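Every spring somebody announces that wallpaper is back. In May it was Maya Saab, whose column told us that bare walls are for people with no inner life. I have had bare walls for years and my inner life is fine, thank you.

My doubt is about the price. A single roll of the Soden botanical costs 859, and the shop admits you need more than one for a bedroom. For that you get flowers which will look dated by the time the paste has set.
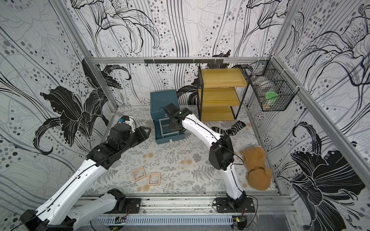
Big lilies on the walls, ferns and rosettes underfoot.

Omid Golestani, who hangs paper for a living, told me he strips as much as he puts up. Most of it is under five years old - and the owners all swore they would love it forever. I don't think they were lying. I think they had been looking at showrooms, where you stay for ten minutes and then go home to something quieter.
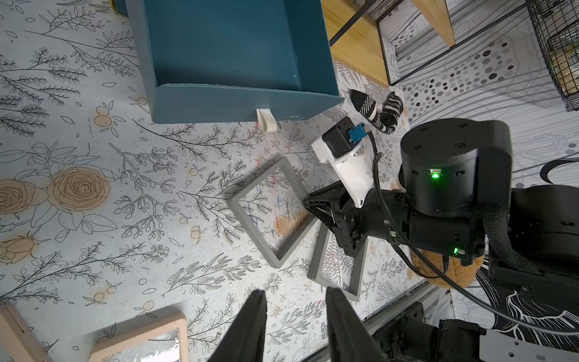

Then there is the claim that pattern hides wear. Does it? My aunt's hallway had roses from end to end and every scuff showed, right at the height of a suitcase.

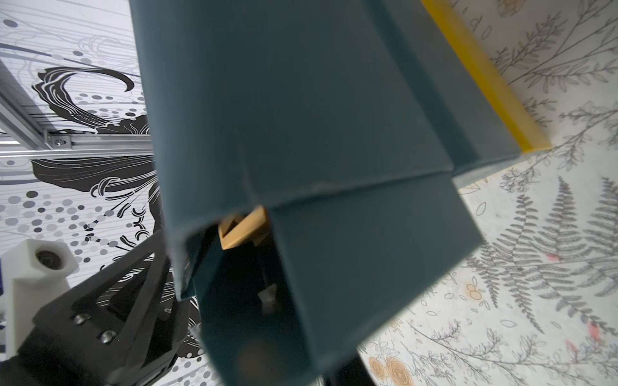

Plain color gets called timid, usually by people selling the other thing. I'd call it patient. A flat dark teal with a narrow strip of bright yellow down one edge, like on the box here, is plenty of decoration for me, creases and dust included. Saab can keep her peonies. I'll spend 300 on paint and have two cans left over.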